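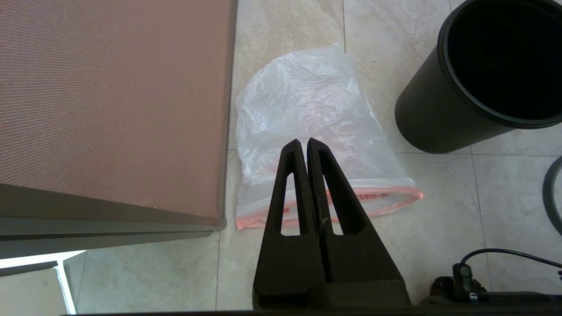
How to curtsy when you meet a royal guest

The visit to Galbraith Hall is in January, and many members of the Ododthorpe Royal Watchers asked me for help.

1. Stand straight, with your feet together.

2. Move your right foot behind the left one and bend both knees a little – a small dip is enough. Keep your back straight.

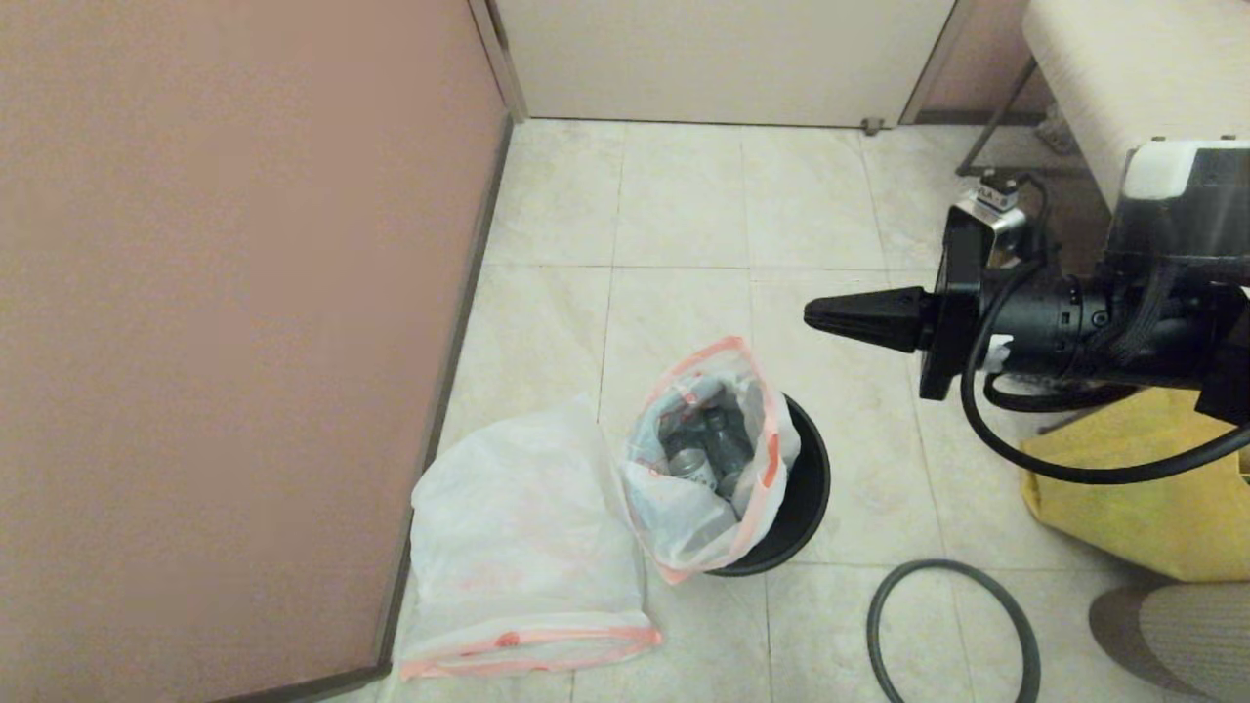 3. Come up slowly, then say "Your Royal Highness." Later in the talk, "Ma'am" or "Sir" is fine.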